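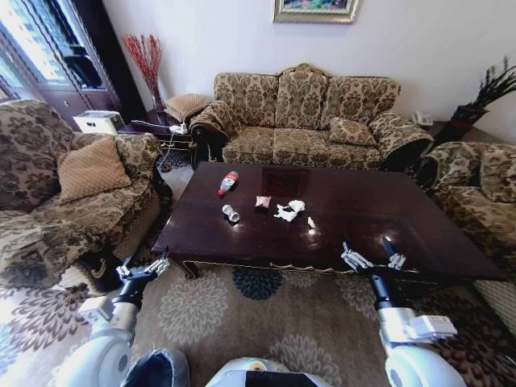
By Elina Väisänen

My aunt's dining set has been for sale since April. It seats eight, it weighs what a small church weighs, and it has now been seen by more strangers than most houses in Divdale. The price started at $3000, a figure my aunt arrived at by remembering what she paid and adding something for the memories. It is currently $25, and the man who came on Wednesday wanted to know if that was firm.

I bring it up because so many readers wrote in after last month's item on downsizing. I had 37 emails, and all but a handful were about brown furniture. You have sideboards. You have china cabinets with the china still in them. One of you has two pianos and would like me to stop saying that things have a way of finding a home.

So, some notes from the front.

Start with the listing sites. I used Wurkard, where a lot of people around Fevmont seem to have ended up, and it works fine if you enjoy correspondence. The first message is always "Is this available?" The second, once you have said yes, does not come. I used to take this personally. Now I think there are people who collect yeses, the way others collect spoons.

Give the measurements in the first line. I gave them in the third line and spent a week typing them out again. Give the height too. A couple drove in from past the reservoir with a borrowed van, loved the sideboard, and then stood in the driveway for a long time looking at the van.

Consignment shops will be very kind to you on the phone. The one in Fevmont asked for photos, admired the legs, and said they were being careful about large pieces at the moment. I asked when the moment would end. She said she had started there in the nineties and would let me know.

Donation trucks are a better bet, but they have standards now, and they are higher than mine. Ours took the six side chairs and turned down the two with arms over a scratch I still can't find. If you go this route, have everything on the ground floor before they arrive. The driver's form has a box for stairs, and you don't want it checked.

Then there is family. My aunt was sure that one of the cousins would want the table, and every cousin agreed that one of the cousins should. We are a close family and we all have very small apartments, including the ones who have houses.

Here is where I am supposed to say that tastes will swing back. Maybe they will. Heavy carved wood and patterned upholstery have been out long enough that somebody's clever niece must be due to discover them. I did notice that the younger people who came to look at the set liked it more than the people my age did. They ran their hands along the edge and asked how old it was. They just didn't have a wall for it, or a second person to carry it, or a lease that went past August.

What has moved quickly, in case it helps: lamps, mirrors, anything with a drawer that can go beside a bed, and coffee tables. Coffee tables especially. Everybody needs somewhere to put things down, and you can get one into a hatchback if you're willing to drive home with your chin on the steering wheel. My aunt's went the same afternoon for more than we are now asking for the entire dining set. She was pleased for an hour and then wanted to know what was wrong with the dining set.

The piano reader has asked me to print that both are free, both are upright, and one of them is nearly in tune. She won't say which until you've come to look. Write to the usual address and I'll pass it on. The dining set is also still available, yes.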